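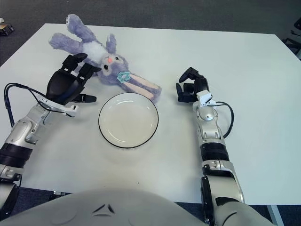 Teaching by example is the polite name for what we do at Drurnby. A person moves the arms through a job, the recorder keeps everything the arms did and everything the head camera saw, and a learning system is later invited to draw its own conclusions. The job for this batch is "toy to plate", chosen by a show of hands while I was out getting milk. At this point the rabbit is flat on its back, white belly up, with the left hand right beside it and the plate still empty. Most of our examples spend a surprising share of their length looking like this. The operator is deciding where to take hold, and on the recording deciding looks exactly like doing nothing. Pranab Kumarasinghe wants these pauses trimmed. I want them kept, as I would like the machine to hesitate now and then before grabbing things, and we have been disagreeing about it since before the kettle was replaced.

A few notes for anyone who has come to this page from the Riltov project list and was expecting something with more wheels.

A session is 30 examples. We did 49 in one go during the first week and the last dozen were so bad-tempered that you could see it in the wrist angles. They are still on the disk, in a folder called "tired", and Nimal Akanda has plans for them that he won't discuss.

Each example starts with the toy put down by hand. We were told to place it "at random", and people are terrible at this. Left to ourselves we laid the rabbit out neatly every time, as if for bed. The rule now is that you drop it from elbow height and leave it however it lands, ears included. If it goes on the floor you pick it up and drop it again, and you don't mention it in the log.

The log, by the way, has a box for "outcome" with two choices, good and bad. Narkorance, the labelling tool, will not accept "good but ugly", though I have asked it several times. Anything where the toy reaches the plate and the plate stays on the table is good. Anything else is bad, and bad ones are kept too. There is a separate argument about how many bad ones a system can be shown before it starts to think that's the assignment.

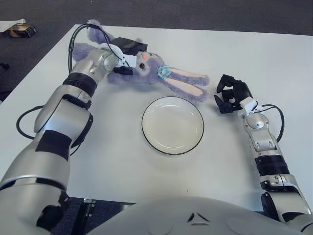
Soft toys were my idea, so I get the complaints. A block has six sides and behaves itself. A rabbit has a great many sides, and they change when you press on them. The left arm has hold of it near the head and neck, a grip you wouldn't use on a real one, and the ears are pointing across towards the right hand, whose fingers are curled. The right hand is a sore subject. In the Siriwardena set, which is the older one we are trying to match, both hands join in on nearly every example. Ours tends to be left out of things, so operators have been asked to use it where it would help and to stop waving it about where it wouldn't.

The cable at the left wrist gets its own line in the notes. When it drapes over the toy, as it does in this one, the camera loses a bit of rabbit behind it. I used to mark those examples down. Nimal pointed out that the cable will also be there on the day the system has to manage by itself, so now they go in with everything else and I mark down my own handwriting instead.

Next up is the same job with the plate moved nearer the far edge, then a different toy if we can agree on one. Pranab has suggested an octopus. The full set should be sorted and labelled in July, and requests for a copy go to the usual Drurnby address, with "rabbit" in the subject line or it will be filed with the invoices.

Page last changed 6 June 2020.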